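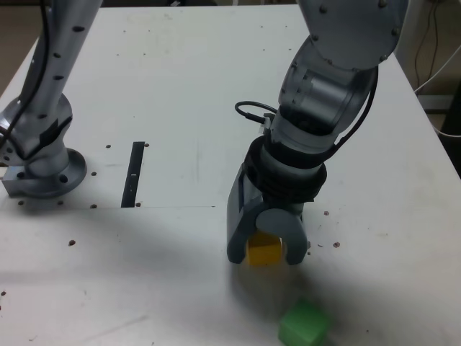
**Mumley Catalog Desk**, product listings

# Grinix Color Cubes, Set of 21

Grinix cubes are plain colored blocks for sorting, stacking and counting on a table. There are no letters, numbers or pictures on them. All cubes in the set are the same size, so any cube can go on top of any other.

The photo has a yellow cube and a green one, shown over a white tabletop. The green is a light shade with a slightly see-through look, and its edges are soft.

## What you get

- 21 cubes in 3 colors: yellow, green and blue, seven of each
- 1 storage tray with a lid
- 1 printed sheet with stacking patterns on both sides

The table is not part of the set.

## Choosing a surface

The cubes can be used on any flat, level table. A plain, light top makes the colors easiest to tell apart. If your table is made of panels, set tall stacks away from the seam. A cube that straddles a seam can sit at a slight tilt, and the tilt gets worse with each cube you add. The same goes for slots and screw holes.

Wipe the table before you start. Crumbs and grit under the bottom cube are the usual cause of a stack that leans. A strong lamp on one side will throw a shadow over part of the work area, and green and blue are harder to tell apart there. Move the lamp or use two.

## Color matching

Color can vary a little between production runs. If you are adding to a set you already own, order from the same run if you can. The run code is printed on the bottom of the tray. Send it with your order and we will match it when we have stock.

## Cleaning

Use a damp cloth and a drop of dish soap. Dry the cubes before they go back in the tray. Do not put them in a dishwasher and do not use solvent cleaners. The tray can be washed the same way. The pattern sheet cannot.

## Ordering

| Item | Contents |
|---|---|
| Single set | 21 cubes, tray, sheet |
| Table pack | 4 single sets |
| Bulk carton | 500 cubes, one color, no trays |

Bulk cartons ship from the Drevaditz warehouse only and cannot be combined with other items. Single sets and table packs ship from Drevaditz or Tlapale, whichever has stock. Replacement lids and sheets are sold separately. Single replacement cubes are not offered at this time.

Unopened sets may be returned. Bulk cartons may not be returned once the seal is cut.

Page updated February 26, 2023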